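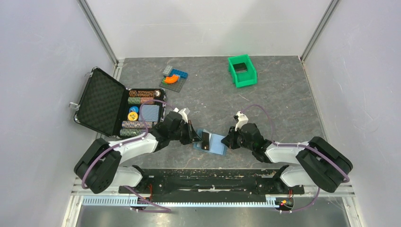

Cell 2, both arms at the blue pouch or sheet, purple cables routed over the forearms.

Purple cable on a two-arm cell pulls tight at the wrist. Reroute or replace?

Asked May 2019

We run a two-arm bench cell, built by Grestlow, with one purple cable per arm going out to the gripper. On the right arm the cable faults when the wrist rolls past the halfway point toward the left arm. Left arm is fine. Connector reseated at both ends, no change. The controller logs a dropout of 2 to 6 ms and then recovers. Is it worth rerouting before I order a new cable from Warkari?

Answer 1 (accepted)

Reroute first. Power down, brake the arm, then free the cable at the wrist and at the first tie on the forearm link. Roll the wrist by hand to both limits and leave enough loop that it never goes straight. Tie it on the link, not on the joint. Bend radius should be at least 5 times the cable diameter at the tightest point. Then run the wrist at low speed for 2,000 cycles and read the log. If the dropouts are still there, a conductor is broken and you need the cable.

Check the left arm too. Your loop there hangs low over the open case, and a latch or the lid edge could snag it on a retract.

Answer 2

had the same thing, was the cable. just swap it

Answer 3

Agree with the first answer on the loop. I would add a continuity test with the wrist held at the bad angle, both directions. We used a Drenik clip at the elbow and have had no dropouts from June on. Doesn't fit the older Pace links.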